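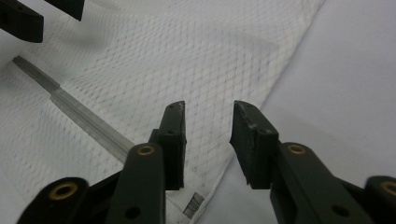

To: Members of the Cumora Textile Care List
From: Office of Collections Care, Atwood House
Subject: Re: Storage of flat quilts and coverlets over the summer

Dear members,

Thank you to the colleagues who wrote following last month's message on summer storage. The original question is quoted below, and the response of this office follows it.

> Our museum holds 54 quilts and coverlets, most of them from
> local families. Until now they have been folded on open shelves
> in an upstairs room. The room becomes quite warm by June, and
> several of the older pieces have begun to show sharp creases.
> We have been offered the use of a ground floor room at the
> Salminen Annex, but it is smaller and we could not store
> everything flat. Would the list advise rolling, or refolding at
> set times? We would also be glad to hear what others use
> between the layers.
> Collections Desk, Sellier County Museum

In the opinion of this office, the move to the ground floor should go ahead. A steady temperature is of more value to cotton and wool than the additional shelf space upstairs. Before any textile is moved, the new room should be monitored for at least two weeks, with readings taken in the early morning and again at 3 p.m.

Single-layer coverlets in sound condition may be rolled, face out, on wide tubes covered with a barrier film and then with washed, unbleached muslin. The tubes should be longer than the textile is wide and should be supported at both ends so that no weight rests on the roll itself. Padded quilts are a different matter. Rolling places strain on the inner face and may pull at the stitching, and we ask that these be kept flat wherever possible.

Where a quilt must be folded, the folds should be padded with rolls of acid-free tissue and the piece refolded along new lines twice a year. Atwood House does this in March and September. Each box holds no more than 2 quilts, with the heavier one at the bottom. A paper tag tied to the box handle records the date and position of the last folds, and the tag has proved easier to keep current than our former card file.

For interleaving, we use unbuffered tissue throughout. Buffered tissue is acceptable for cotton and linen but should be kept away from wool and silk, and many quilts contain more than one fiber.

Sellier also asked privately about the 11 pieces with existing creases. Please do not iron or steam them. They may be laid out on a clean padded table and left to relax before they are boxed, and any piece with split or powdering fabric should be seen by a conservator first.

Further replies should be sent to the full list by Thursday so that they may be included in the next digest.

Office of Collections Care
Atwood House

Contact the list office | Copyright Cumora Textile Care List | Back to top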